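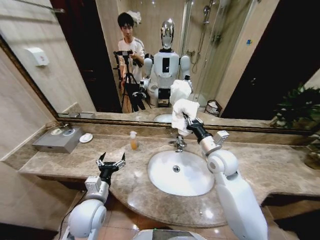 One Trostus supporter, reached by phone before he had been told the score, wanted it on record that the pitch at Hernesura slopes in both halves, and always towards the Trostus line. By full time he might have had a point.

Hernesura came from 14-3 down to win 27-22, their two late tries both finished from close range by a pack that had spent the first half hour admiring Trostus from a distance. The visitors lost two forwards to the sin bin in the second half, the second for explaining the laws to the referee at some length.

A crowd of 3482 saw it, a good turnout for a pre-season friendly that both coaches insisted meant nothing and both spent shouting through.

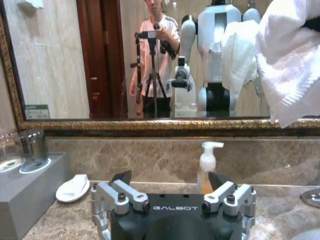 Rugby Union | Club News

Hernesura go to Obura next, where they have not won since a soggy evening in April. Trostus host Pleka and will be without their first-choice hooker, whose lineout throwing was last seen heading for the car park.

August 16, 2018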